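**Kitchen Notes from Doveo Home Advisory: Can a Machine Sort the Produce Yet?**

Updated 3/24/22

Readers often ask whether a household machine can take over the small jobs that precede cooking. For most kitchens the answer remains "in part." The guidance that follows applies whether the work is done by hand or with a gripping tool.

**Before sorting**

- Clear a working area of at least 20 inches on each side of the tray.
- Choose a shallow container with a pale floor. Dark skins and stems show up well against it.
- Cut firm vegetables into pieces of similar length. Tapered ends are the hardest to hold.

**What machines manage at present**

Firm, dry pieces with a regular shape are the best candidates. Soft fruit, wet slices and anything with a thin skin should still be handled by a person. Set the grip to the lightest pressure that will hold the piece, and wipe the pads between foods.
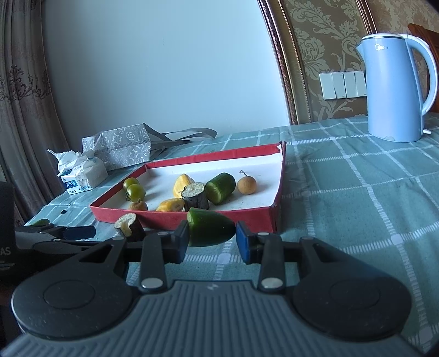

*Photo: Bilon Kitchen Archive*

A chunk of cucumber can be held across its width, with one pad on each side. Small round items such as green tomatoes and longans tend to roll — leave space between them in the tray.

**Cost and upkeep**

Our advisers recommend a limit of $600 for a first purchase, with $149 set aside for replacement pads and cleaning supplies. Peeling, coring and the removal of stems should remain manual tasks for now. Wash all produce before it reaches the tray, and discard any piece that falls to the floor.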